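Small Boxes, Large Feelings

My aunt Leokadia Grabowska kept everything in small boxes, and most of the small boxes were inside other small boxes. When she moved to the apartment in Cevcombe in September, the family was asked to help her "thin things out," a phrase chosen by my cousin Celina because "throw away" had made Leokadia leave the room twice.

I was given the dining room. I had assumed this was the easy one, on the grounds that she never dined in it. She ate in the kitchen, standing up, with the radio on. The dining room was where plates went to be respected.

She owned a great many plates. Some were her mother's, some were wedding presents from a marriage that ended before I was born, and a good number came from a shop called Busach that closed down over one long, glorious summer of discounts. Celina wanted them gone. Leokadia wanted them wrapped in newspaper and driven 80 miles in my car, on the back seat, with the belts on.

We compromised by driving them 80 miles in my car.
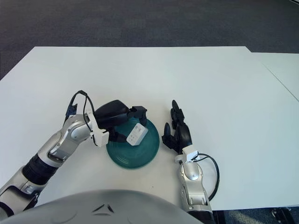
4 min read

Since then I've become a person with opinions about plates, and my main one is that a plate is wasted on food. Food covers it up. A plate like the dark teal one, with the ridges running around it in rings and a good shine on it, does its best work under something small: keys, a packet, whatever little white box has come into the house and hasn't been assigned a place to live. On a white table it looks as if you meant it. Put the same box straight down on the tabletop and it's clutter. Put it on a plate, even crooked, and it's practically hospitality.

Leokadia worked this out decades ago. Every surface in the old house had a plate on it and every plate had a box on it. As a kid I thought the boxes were presents. I opened one when I was seven and found a fuse. I opened another and found a smaller box, and in that one was a button, and I was told to put the button back where I'd found it and think about what I had done.

My friend Jhair Marulanda has no patience for any of this. He moved last year with 147 things, a number he'll give you whether or not you've asked for it. He came over to help me unpack the plates and stood in the hall holding one under each arm like a man waiting to be told which bus to get on.

"Where do these go?" he said.

"Around," I said.

He put them both on the stove.

I should say that I did try to be sensible. I bought a set of drawer dividers made by Auer, which promised to change my relationship with my drawers. The relationship is unchanged. The dividers are very nice, and I keep them in the drawer where I used to keep the scissors. The scissors are on a plate.

Then there's the question of what goes in the small boxes, which I've been putting off. I brought home a shopping bag full of them along with the plates, and I've gotten through less than half. So far: hooks without eyes, a watch strap, a key that fits nothing in either house, a baby tooth that Celina says is hers and I say is mine, and a folded receipt for another box. One was taped on all six sides and marked IMPORTANT in my aunt's handwriting. I called her before I cut it open.

"Is it heavy?" she asked.

It wasn't.

"Then leave it," she said, and went back to her soup.

So it's on the plate in the hall, where guests can admire it. Celina was here last night and picked it up, shook it next to her ear, and set it down again very carefully, a little to one side of where it had been. I moved it back after she left. I'm told this is how it starts.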